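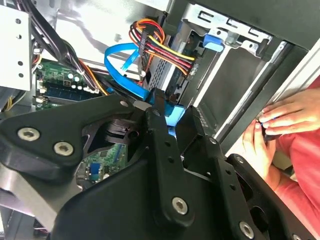 Duygu Öztürkmen wrote:
I'd measure the static pressure before ordering another cartridge. A plumbed-in cooler that drops to a trickle a few weeks after a filter change is usually short of flow upstream of the filter, and a new cartridge will mask it for a while. Shut the cooler valve, put a gauge on the laundry tap or whatever is closest, and read it with everything closed. Then read it again with the kitchen tap running. The second number is the useful one.

tankstand
Original poster here. Static is 600 kPa at the nearest tap, which is well above what I expected in Clondale. With the kitchen tap open it falls to 400 and stays there. Cooler is a Bretis underbench unit, Fosolura carbon block, braided hose off a mini stop valve. Filter was changed in March. The glass fill time has more than doubled since then.

Duygu Öztürkmen wrote:
Then supply isn't your problem, at least as far as that tap. Does the Bretis have a pressure limiting valve on the inlet? The older ones were sold without and the installer fitted whatever was in the van.

tankstand
There is one. Brass body, no legible setting. I assumed it was fixed.

Tullio Marras wrote:
Fixed or not, they clog. There is a small strainer on the inlet side of most of them and anything disturbed during the filter change ends up in it. Isolate, relieve pressure at the cooler tap, undo the hose, look in with a torch. Have a bucket and a new fibre washer ready. If the strainer is clean, put it back and look at the mini stop. The jumper valve in those can stick partly closed after years of not being moved.

I don't agree that the cartridge is in the clear, by the way. Carbon blocks at the fine end of the range load up quickly on town water if the main has been flushed. Sediment does it, and the rated litres on the label assume there isn't any.

Duygu Öztürkmen wrote:
I said measure before ordering. I didn't say it was in the clear.

Tullio Marras wrote:
Fair enough. The quick test is to run it with the bypass plug in place of the cartridge. If flow comes back, it's the cartridge. If it doesn't, it's the valve, the hose or the solenoid. Run the bypass water to waste and don't drink it, and don't leave the plug in overnight.

mallee_rinse
Why not just go back to bottles? We had a plumbed unit at the depot and got rid of it. A 15 litre bottle goes on top, it either flows or it's empty. Birhane drop ours off and take the empties. No strainer, no solenoid, no plumber.

tankstand
Cost and storage. We were on bottles before. The rental on the stand continued whether we ordered or not, and the contract was 12 months with automatic renewal. I also had to keep a corner of the storeroom for empties.

mallee_rinse
You can ask for the renewal clause to be struck out. We did.

pH_seven
Bottle coolers still need sanitising, particularly the reservoir and the drip tray. The bottle is sealed, the thing underneath it isn't. I would not count that as a maintenance saving over a plumbed unit unless the supplier does it on a schedule and signs the card.

mallee_rinse
Ours does. Four visits a year, written on the card.

pH_seven
Then yours is in better shape than most I've seen.

tankstand
Back to the original fault. Bypass plug in: slight improvement, nowhere near normal. Strainer had grit in it, dark, fairly coarse. Cleaned it, refitted with a new washer, no leak. Flow is better again but I would call it two-thirds of what it was. Cartridge is back in.

Tullio Marras wrote:
Grit in the strainer and a partial recovery suggests more of it further down. Check the solenoid screen if the Bretis has one. Power off at the wall first. How old is the braided hose? The inner liner can collapse or blister, and from outside it looks perfect.

tankstand
Hose is original, so at least eight years.

Duygu Öztürkmen wrote:
Replace it regardless. Past its life on age alone, and it is a cheap part sitting on 600 kPa in a cupboard. Make sure the new one carries the WaterMark. While you're there, open and close the mini stop fully a few times.

And agreed with Tullio on the solenoid screen.

pH_seven
Ask the water utility whether they flushed mains in your street. If they did, a sediment prefilter ahead of the carbon block would be worth the extra housing. If it was a one-off I wouldn't bother.

Tullio Marras wrote:
I would bother. The housing is cheaper than two carbon blocks.

pH_seven
It is also another two joints in a cupboard, and another cartridge for someone to forget.

tankstand
Hose and solenoid screen next, then I'll decide on the prefilter. Plumber is booked for the hose. I'll post the fill time when it's in.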